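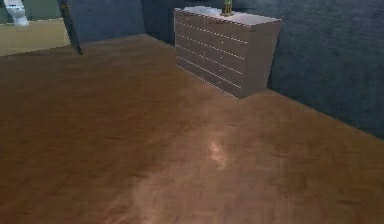
Interior render: chest of drawers, polished wooden floor

Clomix Outdoor Stock Footage - Rivers and High Country Collection

Licensed aerial and ground footage for editors, tourism offices and small production houses. The collection holds 800 clips, shot mostly at first light and in the last hour before dark, and edited down to usable lengths. Clips run from 6 to 19 seconds. Longer takes can be ordered from the original cards where we still have them.

What's in the collection
Braided rivers, alpine lakes and waterfalls
Walkers, paddlers and cyclists on marked trails
Autumn colour, snow cover and spring melt
Small town main streets and harbours from the air

Files
Clips are supplied ungraded, with a neutral-coloured preview so you can judge the light before you buy. Sound is included on ground clips only. Drone clips are silent.

Licensing
The standard licence covers one finished program, online or broadcast, for 12 months. The extended licence has no end date and covers trailers and cut-downs as well. Model releases are held for every recognisable person. Property releases vary - check the clip's own page.

New in February
The Odemholm river set, filmed by Bello Igwe, and a short winter set from Flastalano by Teresa Gajewski.

Orders and custom shoots
Write to Valentina Ibarra on the licensing desk with the clip numbers and where the footage will be shown. Quotes for custom shoots take longer and depend on flying permits.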